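Pressing the button is still the hard part

Anyone who has waited for a machine to fold a tea towel will know the feeling — a bit of hope, a bit of fidgeting, and then the quiet urge to reach over and do it yourself. The people at the Durby workshop in Cullthorpe have been living with that feeling since July, and they seem remarkably cheerful about it.

The workshop is home to a small project called Nunditz, which is trying to find out whether a robot arm can be trusted with the everyday jobs that fill a shop floor or a kitchen. It isn't after the grand jobs, the welding and the lifting of car doors, which machines have been doing for decades. Nunditz is interested in the little ones: pushing a switch until it clicks, turning a dial to the right mark, wiping down a bench, putting the lid back on the jar. Most of us do a hundred of them before lunch and couldn't tell you about a single one.

Fathima Roy, who runs the project, has a soft spot for buttons. Her favourite practice piece is a perforated metal pegboard with big red push buttons, a green indicator light and a rotary selector switch mounted on it, and she will happily talk about it for as long as you have. A button sounds like the easiest thing in the world, she told me over a very welcome cup of tea, until you ask a machine to find the middle of it, push hard enough to count and stop before it does any harm.

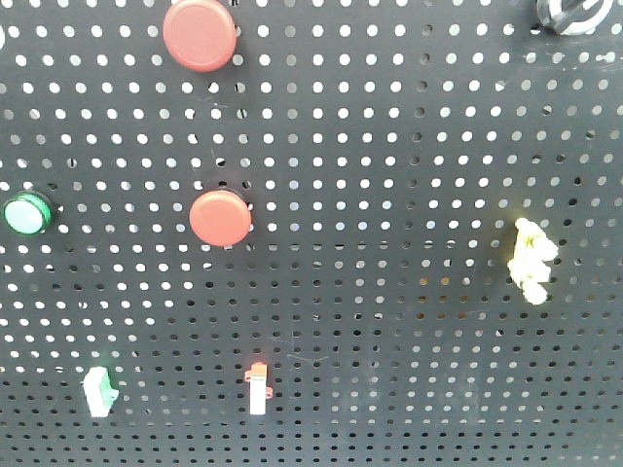

Shanthi Karunaratne takes a cooler view of the whole business. She has spent 25 years on the floor at Rathnayake, the packing firm across town, and she said she'd be glad of a machine that could restart a line at three in the morning, but that she would want to see it cope with a sticky switch and a dial somebody had left halfway before she went home and left it to get on with things. Her own kitchen, she added, could wait a good while longer.

The numbers give both of them something to point to. Out of 1423 attempts at simple control tasks logged by the project so far, the arm needed a person to step in on 565. Buttons came out best by a comfortable margin, and dials were a good deal worse, mostly because the gripper tends to slip partway through the turn and then carries on as though it had finished. Wiping and folding have barely been started, and Roy is in no hurry to promise anything there.

Still, she is pleased with how things are going, and it's hard not to be pleased along with her. The next stretch of work will be spent on dials and levers, with the labelled settings moved about from one run to the next so that the arm can't simply learn a single board by heart. After that the team hopes to take it over to Rathnayake for a trial on 2 of the packing lines, with Karunaratne's crew keeping watch and a person never far from the stop button.

Visitors are welcome at the workshop most afternoons after three, and the kettle is usually on.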